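30 May 2026 is wrong on the ticket header, please ignore it, I opened this one the day before.

May 30, 2026
Posted by Larasati Gunawan

Hello Emrys, and thank you for picking this up on a weekend! I'll try to put everything in one place, though I do ramble. The grasp collection on the Tiltinstead cell stopped saving properly overnight. We had 3,469 attempts in the log this morning but only 2,475 with a picture attached, and the training job (quite rightly) refuses to touch the rest.

What I've tried so far: restarted the recorder, no change. Cleared the old March runs off the Katden disk, which was nearly full, and that gave us a good run of 55 attempts before it went quiet again. I also checked the bin against the tape marks in case it had crept, and tightened the clamp while I was there.

Emrys Rees replied: Lovely clear notes, thanks. Sounds like the recorder is giving up when a save takes longer than 8 seconds. I've raised the limit. Could you run another batch with the same mixed items, hairbrush and all, and send me one picture from it?

Larasati again: Running now, and saving so far, fingers crossed. I'll leave the ticket open until Monday if that's all right with you.
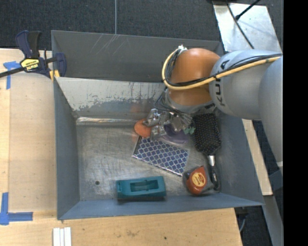

Fixed camera view, gripper over the items in the bin.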